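Switching the laundry to cold

In March I stopped washing in hot water. The electric bill had gone up to 107 dollars and I wanted to see how much of that was laundry. I had used the hot setting for everything since college, mostly out of habit.

The first week I changed nothing else. Same powder, same loads, same machine. Shirts came out fine. Dish towels did not. They still smelled like onions, and there was powder stuck in the seams.

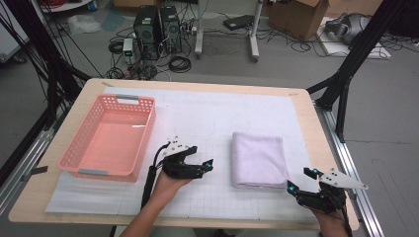
So I switched to liquid. The store in Arkwood carries two kinds and I bought the Drullix, unscented, the big jug. It dissolves in cold water and that fixed the seams. The onion smell took longer. What worked was a half hour soak in the sink before the wash - plain water and a spoon of washing soda.

I also quit using dryer sheets. They leave a coating on towels and I had been blaming the towels for years. Mine are Handora, nothing fancy, and they dry my hands better now than when they were new.

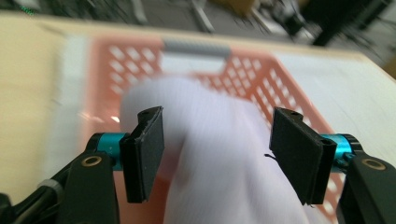

I still run sheets on warm when someone has been sick. Everything else goes in cold, including jeans and socks. White socks are a little grayer than they used to be and I can live with that.

The bill after two months was lower by less than I hoped. Most of our power goes to the water heater anyway, and showers are the bigger part of it.

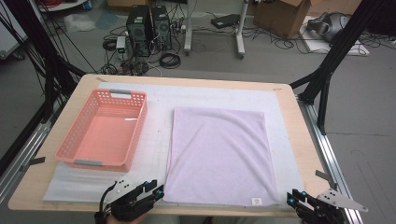 Next is the dryer. I want to put a line up on the back porch before summer, if the landlord says yes. Saturday I'm going to measure between the posts and see how much cord I need.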